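About Jastska

We show robot arms how to do small jobs by hand, and we try not to promise too much about what they learn. 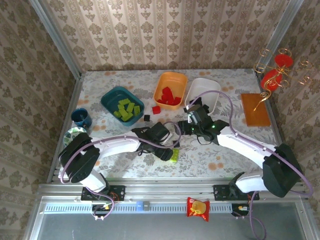

Who we are

Jastska is a small firm working from one floor of a former office building in Gomel. We do one thing for our customers: we guide a pair of robot arms through a task, over and over, with a person at the controls, and we hand over the recordings along with a plain account of how the work went. Customers use the recordings to train their own control software. Some of them come back pleased. Some come back with a list of questions, and those are usually the more useful visits.

We came to this trade from repair benches and packing lines, and we had all sat through demonstrations in which a robot folded a towel beautifully on a stage and then could not do it when the towel was blue. That is still our starting point. When somebody tells us a machine has learned to tidy a table, we want to know which table, what was on it, who set it up, and how many goes were thrown away before the one in the film.

What we do all day

Most of our work is sorting, placing, stacking and clearing. Toy blocks into bins by colour is the job we use to break in a new operator, and it remains the one we argue about most. Lime-green goes with lime-green, red with red, black with black. A child would find it dull. A pair of two-fingered grippers finds it full of trouble: a studded block does not sit in the fingers like a plain cube, small dark pieces are easy to nudge and hard to pick up, and a bin with a pile already in it is a different target from one with hardly anything in it.

We do this on tables with patterned cloths, against patterned wallpaper, with a mug or a bowl left standing where a mug or a bowl might well be. Customers have asked us for plain white surfaces. We will do plain white surfaces if the order says so, and we will write in the report that we think it is a mistake. Few kitchens we have been in are plain white, and a system that has only ever seen a bare table tends to be upset by orange flowers.

How a task is shown

There are two ways of doing it here. In the first, the operator takes hold of the arm and moves it through the job while the joints are left slack. This is quick to learn and good for finding out whether a thing can be reached at all. It is poor for anything needing both arms, and hands get into the camera's view, so we use it mainly for trying things out.

In the second, the operator works at a distance with a pair of hand-held leader arms, and the arms on the table copy the movement. Nearly everything we deliver is made this way. We run our recording on Weseo, a program we wrote ourselves after losing too much time to other people's. It stores the joint positions, the gripper opening and the camera views together and lets the operator mark a bad attempt at once, while the reason is still fresh. It is not pretty and the menus are in the wrong order. We keep meaning to fix them.

Our operators work in shifts of 2 hours at the controls and then do something else. We tried longer. The movements got lazy, the pauses got odd, and a model trained on tired people moves like a tired person.

What we do not believe

We do not believe that more recordings always make a better robot. We have seen a large, careless set do worse than a small one made with attention, and we have also seen the reverse, which annoyed us. Anyone who sells you a fixed number of attempts as the answer to your problem is guessing. We guess too, but we say so on the quotation.

We do not believe a machine "understands" sorting because it has put a red cube among the other red blocks. It may have picked up on colour. It may have picked up on the bin being in the middle every time. The only way we know to tell the two apart is to swap the bins over and try again, and we insist on a round of swaps in every sorting order. A customer once asked us to leave the swaps out to save money. We declined the order.

We are also wary of success rates, our own included. A rate means little without the starting position, the lighting and the rule for what counts as done. Is a block leaning on the rim of the bin in or out? We say out. Another firm may say in, and its figures will look better than ours.

The Jalali shelf

One side of our workroom is taken up by what we call the Jalali shelf, after the project it was first put up for. It holds the things that go on the tables: bins, blocks, crockery, cloths, ornaments, snack packets, boards and odds and ends. Jalali was meant to be a short piece of work on clearing up after tea. It ran well past its end date, mainly over the question of thin and shiny things. Curled wire is miserable to grasp. Glossy packets throw back the light and slide when pushed.

We did not solve it. The final report says that we did not solve it, and the customer, to their credit, paid for the report all the same. The shelf stayed, and it is still where an operator goes to make an easy table harder.

What you get from us

Every order comes with the recordings, the bad attempts kept in a folder of their own, and a written log by the operators. The log is in ordinary sentences. It will say things like "left arm too slow near the bowl" or "cable caught, stopped and began again". Several customers have told us they read the log first and the data afterwards -- we would do the same.

Before a full order we do a trial of 6 tasks, chosen with you, at a fixed price. If the trial suggests your job is not ready to be taught this way, we will tell you and the matter can end there. Sometimes a chute and a sieve would do the job better than any robot arm, and sorting by size is very often such a case.

Things we turn down

We do not record in private homes. We do not edit attempts to make them look smoother. We do not make films for investors, though we will let you bring your own camera and stand by the table while the thing fails in the usual manner.

Visiting

You are welcome to come and see the arms at work in Gomel, and to have a turn at the controls. Most visitors want to stack something. Most find that judging depth is harder than they expected, and that their second try is worse than their first. Please write ahead so that we can keep a table free, and bring the object you are worried about if it will fit in a bag.

Page last changed 07/02/2019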